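Cold Storage Notes, March 2024

Relative humidity in the Penik store: what the January logs show

Members who keep apples past midwinter at the Penik store will have noticed more shrivel than usual on the upper tiers. Oldřich Bartoš pulled the logger data for January and compared it with the weight loss figures from the sample crates. The results are summarized below.

The room held its temperature setpoint for the whole month. Humidity did not. With the door shut overnight the loggers near the floor read close to target, while those under the ceiling ran 8 points lower. The gap widened each time the evaporator came out of defrost and the fans restarted at full speed.

Two causes were checked. The first was the door seal, which passed. The second was the difference between coil temperature and air temperature. The Dikov controller had been set to drive the coil much colder than the room. A cold coil pulls water out of the air, the air takes it back from the fruit, and the top crates, which sit in the fan stream, lose the most.

The following changes are in effect:

The coil differential has been reduced and the fans now run at low speed outside the pull-down period.
Defrost is started by coil pressure drop. The fixed timer has been disabled.
Stacks are limited to 14 crates. The old limit left too little clearance under the fan outlet.
The floor is wetted before loading. Use some 225 liters for the full room and keep standing water away from the drain heater.

Cherry Mae Cabanatuan is repeating the weight loss measurements on crates of Skisau and Valdovinos fruit. Each sample crate is tagged and must go back to the same position after weighing. Please do not take fruit from tagged crates, even if the variety is yours. The scale reads in grams and should be zeroed with an empty crate on it.

Growers who line their crates with perforated film should tell Cherry Mae before the next weighing, as lined and unlined crates are being reported separately. The film must have open holes on all sides. Solid film traps carbon dioxide and has caused core browning in this room before.

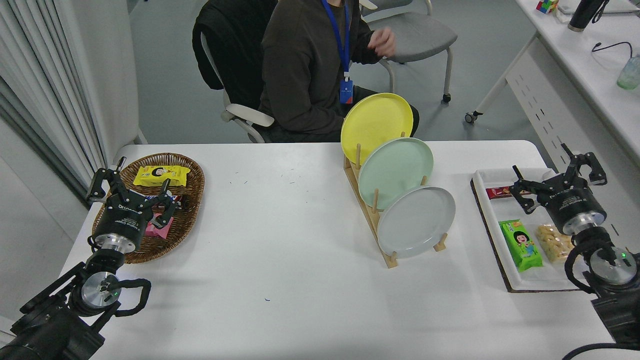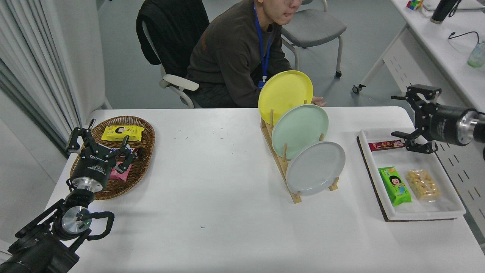 Wicker basket with snacks, white table.

Can pears be kept in the same room as the apples?
Only for short periods. Pears need a lower temperature than the room is set for, and they ripen quickly in the ethylene given off by the apples. Use the small room and label the crates with the picking date.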